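Rice on the hob – lid on or lid off?

gemwood_niloufar
Made Persian-style rice for 25 last night and I'm still buzzing! Basmati, soaked, parboiled, then steamed with the lid wrapped in a tea towel. The crust came away in one go. Who else does the towel?

Unnithan_R
No towel in our house. 200 g rice, 400 ml water, lid on, lowest flame, leave it alone. Lovely every time.

poton721
Lid off for me, loads of water, drain it like pasta. Far less faff.

gemwood_niloufar
Drain it like pasta and then stop?? The steaming is the best bit! I do love a glass lid for it, small pan or big.

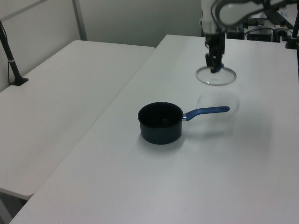
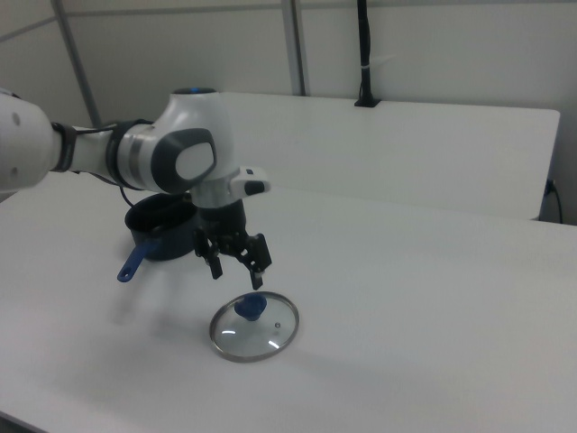

You get to watch the steam build without letting any out, and once it's going properly I turn the heat right down – then the towel goes on.

Saranya D
Towel convert here, but tie the corners up over the knob if you're on gas.

poton721
Still draining mine. Might try the crust though – butter or oil?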